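Simulation review checklist before equipment purchase – kitchen handling cell
Ullico test kitchen, planning round for February
Completed by: Silvan Thaler
Status: open, 2 items hold the order

Scope: This checklist covers the simulated kitchen we are using to decide on grippers and arms before any money is committed. It does not cover the electrical survey or the floor load survey. Mark each line OK, FIX or HOLD. Comments go under the line. A HOLD stops the purchase request until it is cleared.

Section A. Gripper and view from the wrist

A1. Gripper model loaded and visible in the wrist view: OK

A2. Fingers open fully at start position: OK
Comment: Two flat plate fingers, wide gap, nothing held. This is the parallel type in the Oberholzer quote. The Tallik quote has a three-finger option that we have not modeled and I don't think we need to.

A3. Wrist view bright enough to judge surfaces: FIX
Comment: Too dark on the first check. A large part of the view is plain dark blue-green with no detail in it. Raise the room light before the next run or we will end up pricing a ring light we may not need.
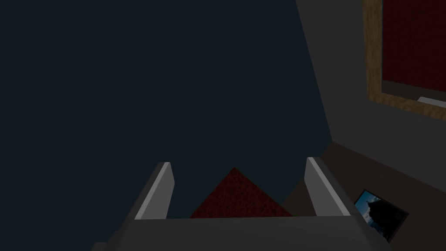
Wrist view, item A3. Gripper open, picture on the floor at right.

A4. Floor free of loose items: FIX
Comment: Picture with a black border lying on the floor near the right finger. If it belongs on the wall, put it there. If it is meant as a test object, add it to the object list so the vendors can quote against the same list.

A5. Clearance between palm and nearest surface recorded: HOLD
Comment: No figure entered. The palm is wide and blocks the lower part of the view, so this can't be judged by eye. Draketti asked for this number twice. They will not confirm the short wrist flange without it, and the long flange adds 9 weeks to delivery.

Section B. Surfaces and fixed furniture

B1. Cabinet and appliance fronts modeled with raised edges and ribs: OK
Comment: Purple panel has three raised ribs and an olive-tan raised border. Good enough for contact checks. Colors don't matter for the budget.
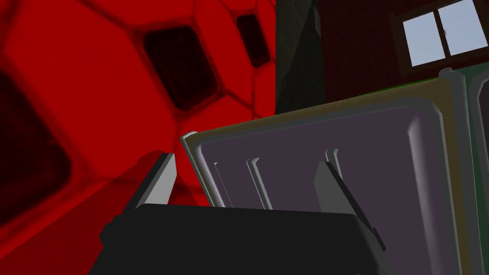 B2. Door swing and handle positions listed for each front: HOLD
Comment: Nobody has filled in the handle sheet. Finger length depends on it. Oberholzer prices the standard fingers as part of the gripper, but longer ones are a separate line and have to be ordered as a set. I would like the sheet done first and the quote refreshed after, so we are not paying for a second revision.

B3. Soft or patterned surfaces marked as no-contact: FIX
Comment: The red honeycomb surface has deep recesses. A fingertip could catch in one. Mark it no-contact for now and keep it out of the reach study. If purchasing wants it included later, that is a change to the scope and the estimate goes up.

B4. Window and wall positions match the drawing: OK
Comment: Compared with the drawing, revision 17. Trim detail is missing on the drawing, no effect on cost.

Section C. Arms and working area

C1. One arm or two arms decided: OK
Comment: Two. The one-arm layout was dropped at the last review. Budget line moved from optional to required.

C2. Both arms can work without meeting over the counter: FIX
Comment: Left arm is close to the front edge of the counter and its wrist overlaps it from where the camera sits. Check for real contact in the next run. The right arm has more room, over the edge of the checkered floor.

C3. Counter items on the object list: FIX
Comment: List has the shallow bowl and the scoop. Missing are the long tan utensil, the flat white piece toward the front, and the small items near the far end. Add them. Thin flat things are the hardest to pick up and they decide whether we buy the fingertip pads – 10 sets on the current quote.
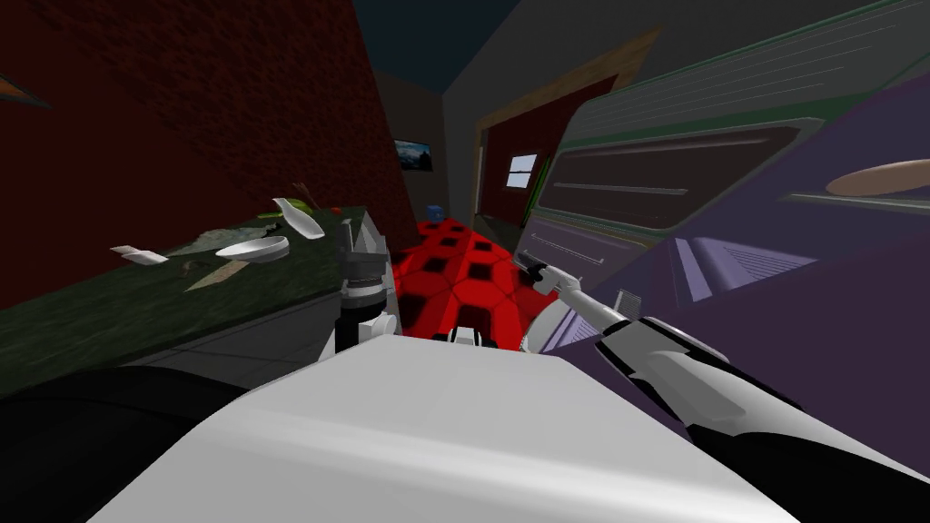
C4. Route to the doorway kept open: OK
Comment: No fixed equipment is to be placed there. The controller cabinet goes elsewhere, location still to be agreed with facilities. Allow for a longer cable run in the estimate until it is.

C5. Access to the appliance vent for cleaning: FIX
Comment: There is a small grille low on the front corner of the appliance, near the right arm. Confirm with facilities whether it has to be reached by hand. If it does, the arm needs a parking position away from it, and that should be in the integrator's work description.

Section D. Budget lines affected by this review

Arms, pair: no change
Grippers: no change, wait for B2 before ordering fingers
Wrist flange: on hold, see A5
Fingertip pads: quantity to be confirmed after C3
Lighting: not approved, see A3
Controller cabling: keep the allowance
Spare parts: Tallik and Oberholzer count these differently. Ask both to list them item by item

Section E. Release

A5 and B2 must be cleared before the request goes to purchasing. FIX items can be closed in the next simulation run and signed off on the same sheet. Send the corrected object list to all three vendors at the same time, and note the revision number on the cover.

Reviewer: S. Thaler
Second reviewer: open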